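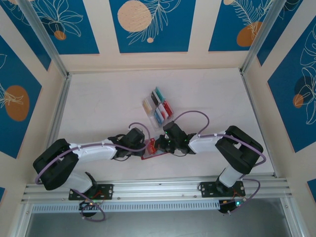
The Alcaraz cell at Brirkstead, both grippers at a flat item with a red edge.

March
By the Undier maintenance group
7 min read

We went to Brirkstead to look at cable routing. Our own two-arm cell at Undier had gone through several sets of external cables over the winter, and Areck, who run the Brirkstead site, had offered to show us how they look after the one they call Alcaraz. The visit took a morning. Most of it was spent beside the one cell, first with it running and then with it locked out for service.

Alcaraz handles flat goods: cards, packets, thin sleeves and small trays. Items are picked from a divided clear plastic holder in the middle of the table, passed from one arm to the other or held between both, and put back. The work is light. The arms spend much of their time close together over a small area near the front of the table, and that posture is hard on cables and on calibration, which were the two subjects we had come for.

Mounting

Both arms are mounted at the front of the cell, one on each side, on black plates fastened to a wide grooved aluminum rail. The plates can be shifted along the rail when the screws are loosened. Areck did this often during commissioning and have not done it since. The current spacing was chosen by running the handover at four positions and keeping the one where neither elbow came near full extension.

The plate screws are checked at every service with a torque driver. The order is fixed and goes across the diagonal. After the check each screw gets a paint line across the head and onto the plate, and the old line is wiped off first with solvent. We asked whether the lines were still useful given that the driver is used anyway. The technician's view was that the lines are for the operators, who have no driver and look at them at the start of every shift.

One point we noted for our own cell: the rail itself is checked for level before the plates are touched. Our procedure has these the other way around. Areck had a case in their first year where a plate was shimmed to correct an error that belonged to the rail, and the shim then had to be found and taken out again after the rail was adjusted. It took most of a shift.

Cables

Each arm has a purple cable run on the outside, over the elbow cover and along the forearm to the gripper. The slack is left in large open loops. We had assumed from photographs that this was temporary. It is the permanent arrangement, and the lengths are written down.

Areck began with the cables strapped close to the forearm at three points. The straps held the cable well but put all the bending into the short free length at the wrist, and that was where the jacket cracked. The present rule is that the cable must be able to form a full loop above the wrist at every pose in the program. The loop is measured with the arm in its service pose. If it has shortened, the cable has crept toward the base and is pulled back through by hand.

The looped routing has its own cost. A tall arch over the gripper can snag on the other arm during a handover, so the two loops are not dressed alike. The left one is kept lower and hooks back above the wrist. The right one stands higher and comes down onto the forearm before crossing the elbow. The clearance between them is checked by stepping the handover program at low speed, with a technician at the stop button and a second one watching the cables only. Areck were firm that one person should not do both.

Slack near the bases hangs below the front rail, one loop at each side. This is the part we liked least. A loop hanging there can be caught by a sleeve or by a cart going past. Areck agreed, and a guard is planned, but the loops have been left open so far for ease of inspection. We would fit the guard first.

The thinner black wires under the grippers are treated separately. They are handled as consumables and changed in pairs, even when only one has failed. A changed pair is logged against the gripper and not against the arm, so the record follows the gripper if it is moved.

Elbow covers

The covers over the elbows are black and padded. They come off at each service, are turned inside out and are looked over for wear where the cable rides on them. A shiny patch is allowed. A fuzzy patch means the fabric is going, and the cover is replaced. Covers are marked L and R on the inside. They can be fitted on the wrong arm without any obvious fault, and Areck have done so twice. The cable then sits on unworn fabric at a slightly different height, and the loop measurement comes out wrong for no visible reason.

Service intervals

Intervals are counted in handovers. The full service falls at 1,000 handovers, with the counter kept by the cell controller and copied by hand onto a sheet clipped to the frame. The counter read 866 when we arrived. Areck had brought the service forward so that we could watch it, and the sheet was marked accordingly.

A shorter check is done at every 300. It covers the gripper fingers, the black wires, the loop lengths and the wall posts, and it does not need the arms to be powered down for longer than the lockout itself. The full service adds the mounting plates, the rail, the elbow covers and a recalibration of both arms to the table.

We asked how the interval had been settled. It was set low at first, then raised in steps until the full service began turning up cables that should have been changed already, and then taken back one step. No calculation was involved. Areck would like to do better and have been keeping the removed cables in labeled bags, but no one has yet had time to section them.

The service as we saw it

The cell was brought to its service pose with both grippers open and clear of each other. The holder was taken off the table first and set on a cart with its contents in place. Power was locked out, and a tag was hung on the frame post as well as at the disconnect.

The gripper fingers were cleaned with a lint-free cloth and alcohol. The pads were then checked by closing the fingers on a strip of paper and pulling. The strip should tear before it slides. On the right gripper it slid, and the pads were changed. The old pads did not look worn to us. The technician said they seldom do, and that glazing from handling smooth plastic is the usual cause.

The linkage pins on both grippers were then checked for side play with a dial indicator held in a small fixture. The limit is written on the fixture itself, in marker, which saves looking it up. Both grippers passed. A dry lubricant is used on the pins. Oil was tried early on and found its way onto the goods.

The table came next. It is matte and marks easily. Marks are left alone unless they stand above the surface, and this is tested with a fingernail and then with a straightedge. Areck gave up polishing them out after a polished spot began to show up in the camera images as a highlight and was picked as an item. If the finish has to be repaired, the whole top is resurfaced.

Recalibration was the longest step. Each arm touches a set of points on a reference plate placed where the holder normally stands, and then the two arms touch the same points in turn. The single-arm result is looked at first. If both arms are good alone and poor together, the mounting plates are suspected before anything in software. On the day of our visit the left arm was within limits and the right arm was out by a small amount in height. The screws had already been checked, so the arm was simply recalibrated and the value entered. Areck will look at it again at the next short check – if it has moved further in the same direction, the plate will be lifted and cleaned underneath.

The last step is a handover with a test item at low speed, repeated at full speed. A flat, slightly flexible item is used for this on purpose. A rigid block hides a height error that a thin item shows at once, by bowing or by tilting in the fingers. We had been testing with a block.

Walls and frame

The frame is aluminum post and rail, with light walls inside it. The walls carry blue panels printed with leaf and flower outlines. They are wiped down at the full service and checked for lifted corners, which had caused false detections on the side views. Posts are checked for movement by hand at the short check and with a square at the full one.

Items for our own cell

Recut the external cables to allow a full loop at the wrist, and record the loop length in the service pose.

Move the rail level check ahead of the plate check.

Replace the test block with a thin flexible item.

Mark the elbow covers inside.

Log gripper wires against the gripper serial.

Use two people for the low-speed clearance run.

We did not settle the question of the hanging loops. Undier will fit a guard under the front rail and send Areck the drawing. Areck will send a bag of removed cables from the left arm, with the handover counts, for sectioning in our workshop.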